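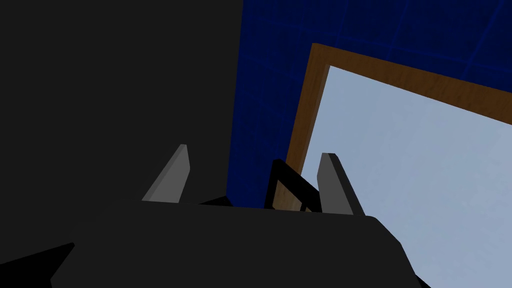 Wrist view with the fingers apart, wooden frame and blue wall behind.

Ticket title: Wrist images saved late against the joint states in recorded demonstrations
Product: Grinby recorder, simulation mode
Opened: Thu 4 September
Priority: high
Status: solved, one point left open

Original report

We collect demonstrations of a simulated arm in the Horrocks kitchen set, for training a policy by imitation. The operator drives the arm with a Skoteo hand controller, and Grinby writes the wrist view, the joint states, the gripper opening and the commanded action at every step. The rate is 20 Hz. An episode is stopped by the recorder at 1500 steps if the operator has not stopped it before.

The problem: in the saved episodes the wrist image is older than the joint state which stands on the same row. When I play an episode in the Dakby viewer, the gripper value goes down to closed, and the fingers in the image are still open. They close a few rows later. With the eye it is easy to miss, but the policy does not miss it. The trained policy closes the gripper too early nearly every time, and in the slow parts of the task it is fine.

I have 638 episodes recorded with this setup and I would like very much not to record them again.

What I have checked before writing:

The viewer is not guilty. I read the files directly with a small script and the shift is in the data.
The simulation step and the record step are the same in the config.
The external view has no shift. Only the wrist view has it.
Restarting the machine changes nothing.

Please tell me which other files you need.

Reply from support

Thank you for the clear report. Please send us the recorder config, the log of one recording session, and one short episode in which the gripper opens and closes several times without touching anything. Free motion is better for this purpose, as contact can hold the fingers in place and then the image and the command differ for a good reason.

Please also tell us if the shift is constant inside one episode or if it grows toward the end. These two have different causes.

Reporter

Files are uploaded. For the test episode I kept the arm still and only moved the fingers.

About the shift: I took the gripper value from the joint states and compared it with the distance between the fingertips in the image. I measured the distance by hand on several closings, at the beginning, in the middle and at the end. The shift is three rows every time. It does not grow.

One correction to my first message. I wrote that the external view has no shift. This was from looking at one episode only. I looked at more of them now and it is still without shift, so the sentence stays, but before today I had no right to write it so surely.

Reply from support

A constant shift of three rows excludes the slow clock problem we have seen in other tickets. In your config we see this:

wrist_view.buffer = 12
wrist_view.read = oldest_ready
external_view.buffer = 1
external_view.read = latest

The wrist view is rendered into a ring buffer with space for 12 images. With "oldest_ready" the recorder takes the oldest image which has finished rendering and has not been read. If the first images of a session are rendered slowly (loading of textures is the usual case), a small queue builds up and it is never emptied, because after that one image goes in and one goes out at each step. The shift then stays the same until the session is closed.

Please change wrist_view.read to "latest" and record the same finger test again. Do not change the buffer size at the same time, so that we know which setting made the difference.

Reporter

I changed only the read setting. Result of the new finger test: the shift went from three rows to one row. Better, but not zero.

I then repeated with the arm in motion as well, moving along the blue wall with nothing between the fingers. Also one row.

I have a question about the old data. Your explanation says the shift is fixed by the start of the session. Our operators make several sessions per day. Is it then possible that the shift is three in one session and some other value in the next one? If this is so, I cannot repair all the episodes with one number.

Reply from support

Your reading is correct, the value can be different between sessions. Inside one session it should be equal for all episodes. Each episode file has a session key in its header, so you can group them.

For the remaining one row: there is an option "stamp" which decides when the image gets its step number. The default is "on_write", so the image gets the number of the step at which it is written to disk. Set it to "on_render". Then the image carries the step at which the simulator state was taken, and the recorder joins the rows by that number. 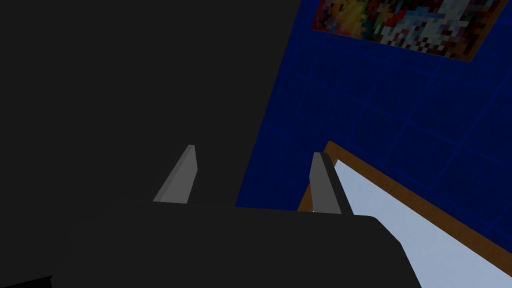 Can the old episodes be used for training before they are repaired?
It is better to keep them out, as even a short delay teaches the policy to act on a view that does not match the arm.

Reporter

With stamp = on_render the shift is zero in the finger test. I checked by the same hand measurement, and also the other way around: I made a step change in the command and looked at which row the image begins to differ. Both agree.

There was one side effect. The recorder now waits for the image with the right number, and on our slower machine the recording fell under 20 Hz when the operator moved fast. The simulator slows down with it, so the data is correct, but the operator feels the controller as heavy. I reduced the resolution of the external view on this machine and the rate is back. I kept the wrist view as it was, because the policy uses mostly that one.

Now the repair of the old episodes. I describe my way so that you can tell me if something is wrong.

First I grouped the files by session key. For each session I took episodes with a clear closing of the fingers in free space and estimated the shift. Then I moved the images of the whole session earlier by that number of rows and cut the last rows, which have no image any more. I did not fill them with a copy of the last image. A copied image at the end looks like an arm that has stopped, and I do not want to teach the policy this.

Most of the sessions have the value three. A smaller part has two, and there is one session with four. This fits with what you wrote about loading at the start.

A difficulty is the episodes which reached the limit of 1500 steps. The operator often left the arm standing at the end of those, so the cut rows are of no importance. But in the short successful episodes, the last rows are the release of the object. After cutting, some of them end before the fingers are fully open. I marked these episodes in Dakby with the label "release_cut" and keep them apart for now.

Reply from support

Your method is right. Two notes.

Please write the shift value of each session into the header, field "repair_note", and not only in your own table. If the files are shared later with another group, the table will be lost.

For the episodes with a cut release, there is possibly a better way. The simulator state is stored at every row, so the missing wrist images can be rendered again from the state. The command is "grinby rerender" with the option "--rows tail". The scene version must be the same as at recording time. If the Horrocks set was updated in between, the objects can stand in slightly other places and the new images will not fit to the old ones.

Reporter

I did not know about rerender. It works on the episodes I have tried, with one exception: in the oldest session the wall in the new images has a lighter blue than in the recorded ones. The geometry is equal, only the material has changed. I suppose this is the scene version. I leave that session with the cut rows.

A thought, perhaps for the documentation - if rerender exists, I could have rendered all wrist images again and forgotten the shift completely. I tried it on one session to compare. It is clean, but slow, and for our quantity of episodes it would occupy the machine for a long time. The move by rows is finished in a few minutes. For a small dataset I would recommend rerender from the start.

I trained the policy again on the repaired episodes, with the same settings as before. The early closing is gone in the runs I have watched. It still misses the handle from time to time, but this it did also before, and I do not put it on this ticket.

Reply from support

Good to read. We will change the default of wrist_view.read to "latest" in the October release, and the recorder will print a warning when the image number and the row number do not agree. The default of "stamp" stays at "on_write" for now, because some users record from real cameras, and there the render number does not exist.

The text about rerender will be added to the page on damaged episodes.

Settings for others who find this ticket

wrist_view.read = latest
wrist_view.stamp = on_render
wrist_view.buffer = 12 (no change needed)

After every change of machine or scene, record one finger test in free space and check it in the viewer before the operators begin.

Reporter

Agreed with closing. Open from my side is only the lighter wall in the oldest session. If you have the earlier material file of the Horrocks set, please send it and I will render those tails too.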